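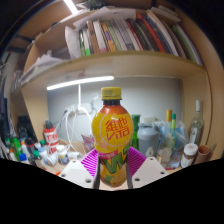

Kam-wah Fu would like the bottles gone from the desks altogether. Drinks belong in the kitchen, Fu wrote to the residents' newsletter this month, and anyone who has lost a set of notes to a spilled lemon tea will say the same.

The letter has started a small argument at Sutter House, where the shared study room reopened in January with new rules on food and drink. Under those rules, bottles with a screw cap are allowed at the desks. Open cups are not, and hot food has to be eaten downstairs.

The room holds 200 books given by former residents, and most of the complaints have to do with them. Three were thrown out over the summer after something sweet was spilled on them and the pages stuck together. One was a bilingual dictionary that several people used every week.

Iresha Wijesinghe, who runs the house office, said the rule on caps would stay for now. She said people study late, the kitchen closes at night, and a bottle of lemon tea with the cap on does little harm.

"What I'm asking is that people close it between sips and take it away when they leave," Wijesinghe said. "We find half-finished bottles on the desks in the morning, and then the sugar gets on everything."

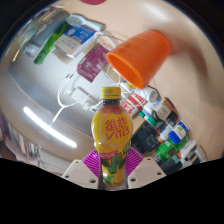
The house will also put a bin for empty plastic bottles by the study room door. Bottles should be emptied in the kitchen sink first and dropped in with the caps on. Labels can be left in place. Cups from the kitchen are to be washed and put back the same night, and any left out will be moved to a tray beside the sink.

Keabetswe Cele, a second-year resident, said she had no problem with the bin but thought the room needed more desk space before it needed more rules. Papers get piled on top of the books, she said, and then drinks end up next to the papers.

Wijesinghe said four new desks were on order. Residents who have left folders or loose papers on the shelves are asked to collect them before the desks come in. Unclaimed papers will be kept in a box at the office.

Comments on the drinks rule can be left at the office or sent to the newsletter.

Filed under: House News, Shared Spaces

Get our stories by email. Enter your address to sign up for the newsletter. You can unsubscribe at any time.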